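# Nondari trims furniture range and moves to single worktop finish

Nondari, the contract furniture supplier, will sell its desks and meeting tables in one pale matt finish from January, ending a catalogue that had grown to 429 combinations of size, leg and surface.

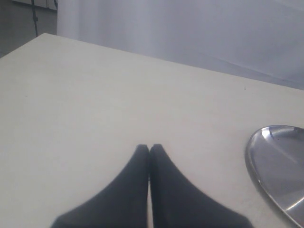
The change applies to orders placed through the company's own sales desk and through Groron, its distributor for offices, libraries and colleges. Orders already confirmed will be made to the original specification. Customers who need matching pieces for an existing room have until the end of December to place a final order in the older colours, after which remaining stock will be sold as it stands.

Under the new list there are six table sizes and three leg types. All tops are supplied in the same off-white, with a low-sheen surface and a square edge. Gloss tops are withdrawn completely. The two darker finishes, slate and walnut effect, go with them, although replacement tops in slate can still be ordered for tables under guarantee.

Nondari said the decision followed a review of returns and complaints over the past two years. The most common fault reported was a difference in shade between tables bought at separate times for the same room. The second was glare from gloss tops placed near windows or under ceiling lights. Damage in transit came a distant third. The company had tried to deal with the shade problem by printing batch numbers on the underside of each top, but buyers seldom quoted them when reordering, and several distributors did not keep a record.

A matt surface scatters light over a wide angle, so a lamp or window shows on it as a soft, even brightness and not as a distinct reflection. The drawback is cleaning. Low-sheen tops tend to hold grease from hands, and rubbing one spot hard with an abrasive pad will polish it, leaving a shiny patch that cannot be removed. The revised care sheet advises a damp cloth and mild washing-up liquid, followed by a dry cloth, and warns against cream cleaners, melamine sponges and anything containing bleach.

Shade will be controlled by measurement at the factory. Each production run is to be compared with a master panel under a fixed lamp, and runs outside the agreed limit will be held back for use on hidden parts such as shelf undersides. The master panel will be kept in the dark and replaced each year -- pale finishes can yellow slightly when exposed to daylight, and a drifting reference would defeat the purpose of the check. Nondari has not published the limit.

The edging is also altered. Older tops used a strip fixed with hot glue, which could lift at the corners where chairs knocked against it. The new strip is bonded under heat without a separate glue line. Test pieces were put through 408 hours in a humidity cabinet made by Orelix, and Nondari said no lifting was found at the end of the run. The same test had not been carried out on the earlier edging, so no direct comparison is available.

Prices are unchanged for the four smaller sizes. The two largest tables will cost slightly more, which the company puts down to heavier packaging. Delivery times should shorten, as tops will be held in stock and drilled for the chosen leg when an order comes in. Under the present system each top is made to order, and lead times have varied widely.

Groron said it would keep a sample of the new finish at each of its trade counters and would post small samples to buyers on request. It advised customers to look at a sample in the room where the furniture will be used, at more than one time of day, as off-white surfaces pick up colour from nearby walls and flooring. Buyers fitting out rooms for people with poor eyesight were told to consider contrast as well. A pale table on a pale floor can be hard to make out, and the company suggests a darker leg or a darker floor covering in such cases.

Old tables can be returned through the Kyei depot when new ones are delivered, provided the tops and frames have been separated beforehand. Steel frames are sent for scrap. Tops in sound condition are cut down for shelving, and the rest go to a board recycler. There is no charge for collection on orders of six tables or more -- smaller orders will be quoted individually.

The revised price list and care sheet will be sent to account holders before the change takes effect.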